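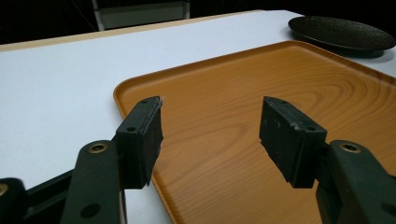
Huia Bolger

People keep asking me how to grow melons up here, so I'm going to write it down in one place and then point everyone to it. Long thread. Mute me if you don't garden.

Where I am: Privholm, 4000 feet up, cold nights even in July. The last frost is late and the first one is early. Most of the advice you'll read on melons was written for somewhere warmer, and if you follow it you get a lot of leaves.

Variety first. I grow Rocha, a small netted one. I buy the seed from Troltier and they list it as early. I've tried two bigger types and both were still hard and green when the frost came. Pick the shortest days to maturity you can find and then add two weeks to whatever the packet says.

Start seeds indoors in the last part of April. I used to start in March. The plants got big and tangled in the pots, then sat there sulking when I moved them outside. Smaller plants caught up with them and passed them.

Melons hate having their roots messed with. I sow two seeds to a pot, right in the pot they'll stay in, and snip the weaker one with scissors. Don't pull it.

They need warm soil to sprout. I use a heat mat. Before I had one I put the pots on top of the fridge, and that worked fine too. Take them off the heat once they're up and get them under light the same day or they go leggy.

Hardening off takes me a week. Outside in the shade for an hour, then longer, then some sun. Wind does more damage than cold in my yard. I lost half a batch one spring to one windy afternoon while I was at work.

The bed. I lay black plastic down two weeks before planting and weigh the edges with whatever rocks are lying around. Soil thermometer goes in through a slit. When it reads 65 in the morning I plant. If it doesn't, I wait, even if the neighbors are already planting.

Spacing is 31 inches. That's an odd number, I know. It's the distance between the drip emitters on the line I already had, and I wasn't going to buy another line.

Row cover goes on the day they're planted, over hoops. It comes off when the first female flowers open. You can tell them by the little bump behind the flower. If you leave the cover on, the bees can't get in and you'll have flowers and no fruit. I did that my first year.

If it's cold and gray when the flowers open, pollinate by hand. Pick a male flower, peel the petals back, dab it in the females. Do it in the morning. It takes five minutes and I've never regretted it.

Watering: deep, twice a week, at the base. I let them go a bit dry between. Leaves drooping at 3 in the afternoon don't mean much. Leaves drooping at 7 in the morning mean get the hose.

Feeding: compost in the hole and one dose of fish fertilizer when the vines start to run. That's all. The year I fed them every week I had the best-looking vines on the street and three melons.

Now pruning, which people argue about. I let each plant set two or three fruits and pinch off the rest. By the middle of August I pinch every new flower, too. Anything that sets after that won't make it here.

From a fruit the size of a marble to a ripe one took 41 days last year. I wrote the date on a stake next to the first one. It was a warm summer by our standards so I'd plan on longer.

Put something under each fruit to keep it off the soil. Slate, a roof tile, an upside-down saucer. Slugs are the main reason. Our dog Privo is the other reason, and a saucer doesn't help with him. He got a chicken wire fence.

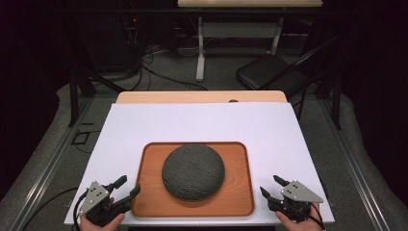
Posted by Huia Bolger

When to pick, then. Color isn't much use to me. I look at the netting first, which should be well raised, then at the stem. On a ripe muskmelon a crack forms where the stem joins the fruit and it comes away with a light push. If you have to tug, leave it.

Smell the blossom end. If it smells like melon, it's ready today or tomorrow. If it smells like nothing, wait. This works at the store as well, as long as it hasn't been in a cooler.

Thumping is for watermelons. I can't hear any difference on these.

A melon picked too soon will soften on the counter but it won't get any sweeter. When a hard frost is forecast I bring everything in anyway. The underripe ones get peeled and cooked with ginger and vinegar, or they go in the compost.

Wash the outside before you cut it. The netting holds dirt and the knife drags it straight through the flesh. A vegetable brush and running water are enough. Cut pieces go in the fridge.

Whole ripe ones keep four or five days in my fridge. I've read longer. Mine start to get soft spots.

Problems I've had, in case you have them: powdery mildew every September, when I no longer care. Cucumber beetles two years running, which the row cover mostly fixed. Splitting, after a big rain that came right behind a dry spell. Split ones are fine to eat if you get to them before the wasps do.

On saving seed: you can, if you only grow one variety and your neighbors don't grow another one nearby. Mine do. I got a strange pale thing one year that tasted like cucumber. I buy fresh seed now.

Someone will ask about cost. Seed, a roll of plastic, row cover that lasts me three seasons if I fold it up dry. The drip line was already there. It's not cheaper than buying melons in August. I do it for the taste and I like having something to check on before work.

Someone else will ask about containers. I tried one plant in a 15-gallon pot against the south wall. It needed water every day and gave me one melon. It was a good melon. I wouldn't do it again unless I had no ground.

If you only do one thing from all this, do the black plastic. The year I skipped it the plants were six weeks behind and I picked nothing.

I'm doing winter squash next, when I've had time to find my notes. Replies are open if you're growing at altitude and do any of this differently, especially the hardening off.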